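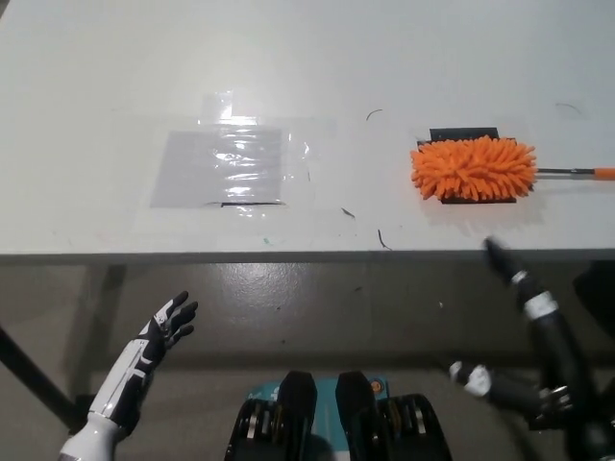
Dusting morning is back at the Prilengate community workroom, and I went along to see what the fuss was about

If you've walked past the old Rorberg building on a weekday morning in March, you may have noticed the lights on before 8. The free housekeeping course has started up again after the winter break, and I got to spend a morning there with a cup of coffee and a rag in my back pocket (I was told to bring one, then never used it).

The first session is all about tables. I thought I knew how to wipe a table! I've been doing it since I was tall enough to see over one. But the group at Prilengate spends a full 90 minutes on it, and the star of the show is the orange chenille duster, one of those shaggy microfiber heads with the fat little fingers sticking out every which way. There's one on the big white table, parked on its black rectangle, and the rule is that it goes back there when you're done with it. I forgot this twice and got a look both times.

White is a mean color for a table, by the way. Everything shows. A hair, a dark fleck of something, a few smudges you'd never spot on oak, and there they are staring at you. The course people love it for exactly that. You do a pass with the duster, then you crouch down and look across the surface toward the light, and you find out how you did. My first pass pushed a hair from one end to the other and I was pretty proud of myself until I crouched.

The trick they taught us is slow, overlapping strokes, all in one direction, with a little turn of the wrist at the end so the fingers hang on to what they picked up. Fast back-and-forth just throws the stuff around. I've been a back-and-forth person my entire life, so this took some getting used to.

We also talked about working around things that stay put. The clear plastic sheet on the table is taped down flat, and it's wrinkly enough that you have to go easy along its edges. Someone in our group asked if you could just lift it and clean underneath, and the answer was a quick no. Dust up to the tape, go around, carry on.

The supplies come from Holzer, the hardware store over by the bus stop, which gave the course a $200 credit this season. That covers dusters, cloths and a fresh stack of trash bags, with a bit left over for the window session. Windows are coming up next and I've already been warned about my elbows.

The course runs 2 mornings a week through the end of spring and it's open to anybody in the Prondel school district, no sign-up fee. The workroom holds 80 people, though we didn't come anywhere close to filling it, so there's plenty of space if you want to drop in. Doors open at 8:30 and you can park behind the building. Bring shoes you don't mind standing in.

I went home and did my kitchen table, slowly, one direction. Then I did the bookshelf, and I'd rather not talk about the bookshelf.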